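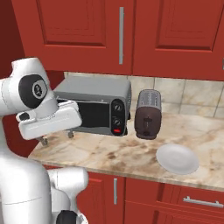 Fig. 7. Toaster oven on a marble countertop, tiled backsplash behind.

Section 4: Finding a Home for Your Jetdale Oven, and the First Heating

We know you want to get straight to the toast (we would too!), but please give this section a few minutes before you plug anything in. A countertop oven that starts out in the right spot is much easier to live with, and moving one later is a nuisance once the canisters and the coffee things have settled in around it.

1. Lift the oven out of its carton with both hands under the body. Never lift it by the door handle. Peel off all the tape, including the little strip inside the door, which is easy to miss.

2. Pick a flat, dry stretch of counter that can take heat. Stone and tile are both fine. If your counter is laminate or has a waxed finish, set the oven on the Tallthorpe heat mat (part 258, sold separately).

3. Leave 7 inches clear above the oven and 4 inches at the back and on each side. Look up, too, and check for curtains, paper towel rolls and the underside of wall cabinets.

CAUTION: The top and sides get hot enough to burn you. Do not store anything on top of the oven, even when it is off.

4. Slide the crumb tray in below the lower heating elements until it stops. Wash the rack and pan in warm, soapy water, dry them well, and put the rack in the middle position.

5. Plug the cord directly into a grounded wall outlet. The oven draws 1245 watts, so please don't share the circuit with a kettle or a microwave, and don't use an extension cord.

6. Open a window, set the oven to its highest temperature, and let it run empty for 15 minutes. You'll probably notice a smell and perhaps a wisp of smoke as the coating on the elements burns off.

NOTE: If there is still smoke after a second empty run, unplug the oven and see Section 9.

7. Let everything cool for half an hour, then wipe the inside with a damp cloth.

If you bought the Umley model with the convection fan, you will hear a soft whir for a while after the oven shuts off. Leave it plugged in until the fan stops on its own. Turn next to Section 5, Setting the Dial.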